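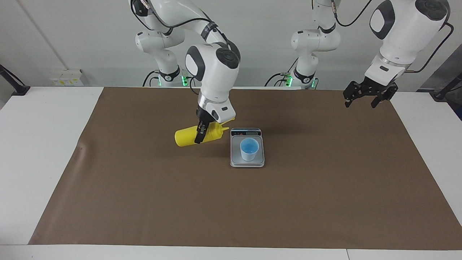
Orvokki Väisänen
Bench technician, wet bench and consumables

February 1, 2023

Dispensing by weight, squeeze bottles. Continuing from the page on cup tare.

Setup on the white table: brown paper down over most of the top, kitchen scale on the paper, white cup on the platform, yellow squeeze bottle with the tapered nozzle. Paper is from the Brokovel roll. It creases if it is folded for storage, so keep it rolled. Front edge was laid at a slight diagonal. Does not matter for the weighing, but the scale should not straddle a crease.

Target is 30 g per cup. Scale limit is 2000 g, so we are working at the very bottom of its range and the last digit should not be trusted. Display is in whole grams. For anything under 5 g use the Gunawan balance in the other room and write down which one was used.

Procedure as it stands:

Scale on, wait for zero. Cup on platform, centered. Tare. Bottle over the cup, nozzle down, short squeezes. Stop 3 g short of target and let the reading settle before the last squeeze. Lift the nozzle away before reading. If it touches the rim the number is worthless.

Notes on the bottle. The fill level changes the feel more than expected. A full bottle gives on a light squeeze and overshoots. Below half, the first squeeze is mostly air and it spits. Bottle laid on its side between pours tends to leave a bead at the tip, and the bead goes into the next cup as uncounted weight if it drops before tare. Wipe the tip first. Standing it upright is better if there is room.

Notes on the scale. Auto-off is too short. It cut out during a slow pour last week and lost the tare, so that cup was discarded. Tapping the edge of the platform keeps it awake but disturbs the reading. Ballcombe sell one with the auto-off disabled — ask for a price before the next order.

Cups. The narrow base is fine on a flat platform, less fine if the cup is pushed sideways by the nozzle. Tare each cup separately. Yesterday I assumed one tare for the whole sleeve and the results had to be thrown out.

To do:
Repeat the 30 g series with the bottle at half full only.
Try the finer nozzle from Bastoreck, same bottle if the thread fits.
Label the yellow bottle on the shoulder, where it doesn't get rubbed off by handling.
Replace the paper when it is spotted. Check under it as well — the last sheet let a spill through and the table top was sticky at the back.

Open question: whether density should be entered on the sheet or left as grams only. Leaving it as grams for now.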